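From: Faith Odera
To: rindgate-bakers list
Subject: Re: [rindgate-bakers] rye starter gone sluggish, and how much to feed?

Hi Halfdan, hi everyone,

On August 14-ish time (well, sometime in August anyway) Halfdan Skov wrote:

> I've had the same rye starter going since my move and until this month it
> was doubling in four hours. Now it takes the whole day and smells like nail
> polish remover. I feed it 25 grams of flour and the same of water every
> morning and keep about a cupful. Same flour as always. Should I bin it and
> start over? Also does anyone still have Nisreen's recipe for the dark
> seeded loaf? My copy got soaked.

Please don't bin it! Mine did this two summers in a row and it came back both times. That nail polish smell is a hungry starter, and if you keep a whole cupful and only give it 25 grams a day, it's living on crumbs, poor thing. In a warm kitchen it goes through that before lunch and then sits there sulking until you come back the next morning.

What I'd do is keep just a spoonful (really, a spoonful, it feels wrong the first time) and give it 25 grams of rye and 25 of water, morning and evening, for three or four days. Stir it well, scrape down the sides, lid on loosely. Mine looked dead on day two and I nearly gave up, and then on the third evening I came in at 9 and it was pushing the lid off. Junhao Fu told me to use cooler water in the hot months and I think that helps too, though he also says you should never use a metal spoon and I've used a metal spoon my whole life.

All the stuff you take out can go in pancakes. Or crackers, if you have any patience left. Mix it with a little oil and salt, spread it as thin as you can get it, lots of seeds on top, low oven until it snaps.

Now, Nisreen's loaf. I have it on the back of an envelope, so this is the envelope version and Nisreen Khoury can shout at me if it's wrong:

200 g lively rye starter
600 g dark rye flour
157 g mixed seeds, soaked overnight and drained
a good tablespoon of molasses
2 teaspoons salt
water until it's like thick mud

(Yes, 157. I asked her once and she said that was what was left in the bag the first time and it came out so well she never changed it.)

No kneading, it's way too sticky for that. Wet hands, push it into a greased loaf pan, smooth the top and leave it until you see little pinholes all over. Then a hot oven for the first fifteen minutes, turn it down to medium and leave it for another hour. And you have to let it sit a full day before you slice it. I know! I've cut into it early more times than I'd like to admit and it gums up the knife every time.

Halima Rugemalira puts caraway in hers and swears by it. I'm not a caraway person but my sister ate half a loaf of it standing up, so there you go.

One more question for the list while I'm here: has anyone found a loaf pan with really straight sides? Mine slopes so much that the end slices don't fit the toaster. 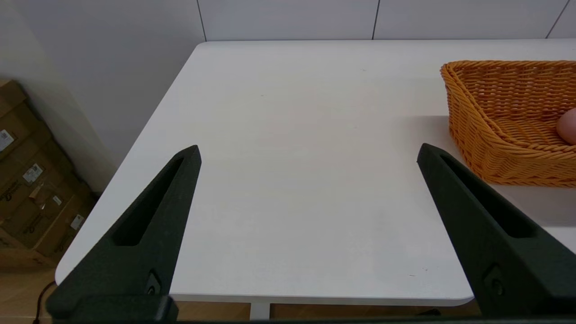 I'd prefer a long narrow one if there's a choice, and I don't mind secondhand. If you've got one sitting in a cupboard I'll happily swap you for a jar of starter or some of the crackers.

Let us know how it goes, Halfdan!

Faith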